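I almost missed the turn for Ganddale, because the sign is behind a hedge and I was busy singing. By the time I found the right door it was past 10 a.m. and the owner of Gistadlow, the party shop I've been buying streamers from for years, had already made a pot of coffee and drunk half of it.

"You're the one with the questions," she said, and moved a stack of paper plates so I could sit.

I'd come to ask what it's like to plan other people's birthdays for a living. She has been at it for 24 years, first out of her garage on Mangubat Street and then here, and she talks the way some people drive, fast and with a lot of sudden turns.

"Everybody wants to talk about the theme," she told me. "Theme, theme, theme. I want to know what time the kid naps!"

She's serious about this. A party for a five-year-old should last two hours, she says, and the cake should come out at the halfway mark, while everyone still likes each other. (I thought of my nephew's last party, which ran for four and ended with a shoe in the punch.)

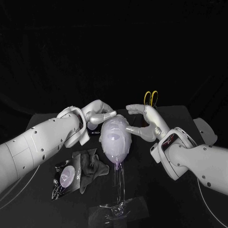 Her busiest month is May, when graduations pile on top of everything else. Last year she put together 934 orders, and she remembers the bad ones best. There was a banner that went out with the wrong name on it, which she found out when the grandmother called. "I drove it over myself, the new one. 30 miles. I hung it up and they made me stay for lunch."

Was lunch good?

"Potato salad with raisins. But I ate it."

I asked whether she ever gets tired of parties, and she looked at me like I'd asked if she gets tired of feet. She does skip her own birthday, though. Her sister in Trindley sends a card with 5 dollars in it, same as when they were girls, and she spends it on a doughnut and a scratch ticket.

Then the phone rang, somebody needing forty gold napkins by three, and she waved me toward the last of the coffee while she went to look in the back.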